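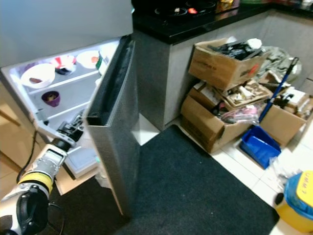

Did both parties in Leltine sign the dialogue agreement before the end of the reporting period?
The ruling party signed in January. The opposition alliance has agreed the text but is waiting for its district branches to vote on it.

Progress report to the Enberg Fund
Party Dialogue Programme, Leltine and Zandlow
Prepared by Araceli Carrillo, March 8, 2020

We held 38 meetings with party branches in the period, against a target of 30. Most took place in Leltine district. Attendance in Zandlow was lower because the road was closed for part of January, and two meetings there were moved to the Du town hall.

The first draft of the agreement had nine clauses. Clause four, on the use of public buildings for rallies, took up most of the talks. The ruling party wanted bookings to stay with the district officer. The alliance asked for a shared calendar that both sides could check. The wording now follows the alliance's request, with the district officer keeping the right to refuse on safety grounds.

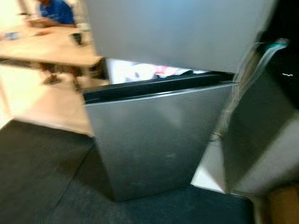 Clause seven, on complaints during the campaign, is still the weakest part. It says complaints must be answered within 72 hours but does not say who answers them if the district officer is the subject. We have sent both parties a short note on this and expect replies before the next joint meeting.

Voter leaflets: 3,919 printed, 3,046 handed out. The rest are stored at the Du office and will go to Zandlow.

Spending is within budget apart from transport, which is over because of the longer route to Zandlow. We ask the Fund to agree a transfer from the printing line to cover this.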